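How to Check a Stacking Policy Before You Believe Its Success Rate 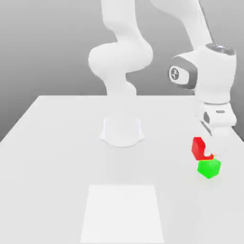

Jocelyn Boychuk

Print this page | E-mail this page
Filed under: Robot Learning > Simulation > Evaluation

Our first stacking policy in Clelura, the lab's simulator, scored up to 100 per cent on a good afternoon. I told Ada Amato, who asked what I was counting. It was a fair question and I didn't enjoy it.

The test setup is modest: a white arm, a white table, a green cube and a red piece with a notch in it. The red piece is the troublemaker. A cube forgives a sloppy grasp, but a hooked shape can sit tilted against its neighbour and still satisfy a height check, and my scorer had been awarding full marks for leaning.

To redo the evaluation properly:

1. Freeze the checkpoint. If you are still tweaking the reward, go and finish, then come back.

2. Write down what success means before running anything. Ours has the red piece supported by the cube alone, fingers clear, and both objects at rest for 16 consecutive steps. Tape it to your monitor.

3. Randomize the start poses, including yaw. The cube's colour can stay as it is for now. Keep the seeds in a text file, under version control, with a name you'll recognize in June.

4. Run 519 episodes per checkpoint. Teodora Pavlović picked that number and defends it with some energy. Whatever you pick, don't stop early when the curve looks flattering.

5. Log contact forces between each finger and the red piece. A policy that never lets go will pass any test that only looks at position.

6. Render the final state of every failure and sort them by hand. We ended up with six folders, the fattest of which is labelled "leaning". Do a sample of the successes too - that's where the embarrassing ones live.

7. Report the strict score beside the loose one. The gap between them tells you how much your old scorer was giving away.

If you see the object jitter on contact, halve the physics timestep before blaming the policy. I blamed the policy for most of a week, and the policy has been very gracious.

Seeds and the scoring script are in the Cleston folder, under "stack_eval". The older folder beside it is wrong, but Ada won't let me delete it.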